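Stendley Disassembly Bench — Set-up Guide for Method Repetition
Section 5: Preparing the desktop tower and running a CPU trial

This section is for people who want to repeat the Stendley method on their own bench. Please finish the calibration in Section 4 before you start. The robot must be in the home position and the speed must be limited to 13 percent.

5.1 Placing the tower

1. Disconnect the tower from mains power and wait 5 minutes.
2. Remove the side panel and store it away from the table.
3. Lay the tower on its side with the open side up, to the right of the fixture plate.
4. Check that the fixture plate lies flat and does not move when you push it lightly by hand.

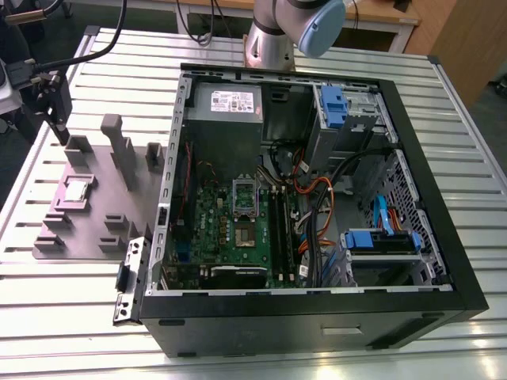 5. Fold the loose cables away from the socket area as much as they allow. Do not use tape. In our early trials the tape came off and stuck to the finger pads.
6. Run the script "locate_case" and compare the result with the saved pose. If the difference is larger than the limit in Table 3, move the tower by hand and run the script again.

Note: The method does not need the tower in an exact position. It needs only that the tower stays still after step 6.

5.2 Running the trial

1. Start the force log first, then the motion program. The log keeps 200 samples per second.
2. Stay at the stop button during the whole approach to the socket.
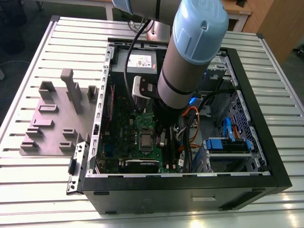

3. When the program asks for confirmation, check the height value on the screen and press Continue.
4. If the force goes above the limit, the program stops and waits. Move the arm up with the pendant — never pull it by hand.

Caution: The contact pins in the socket bend very easily. Keep fingers and tools out of the socket when the load plate is open.

5.3 Marking the result 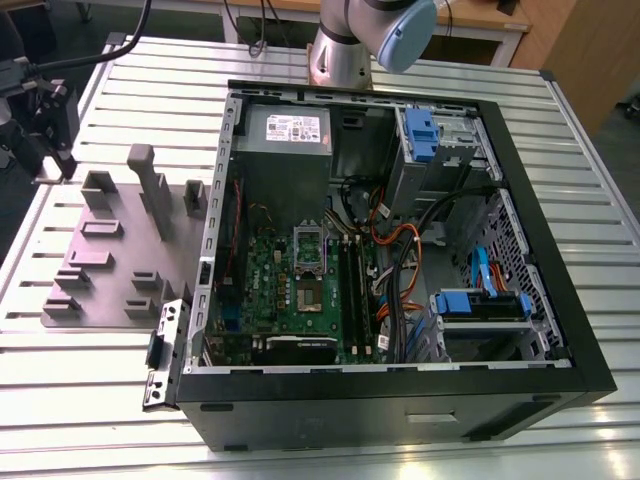

Each trial gets one label: success, partial or failure. The label describes the state of the socket and the part together, and it must be given before anything is touched. A socket that is empty with its bracket raised, as it is on this board, is recorded as "open, empty". Write this state in the first column also when the trial itself failed. Our data set has 3,034 trials, and Yulan Qin and Kastriot Mladenović labeled all of them separately. Where they did not agree, the trial was marked "partial".

Note: Do not change labels after the force log is closed. If you find a mistake, add a comment line with your initials.

Last change to this section: 21/10/2022, Ngan-ling Yu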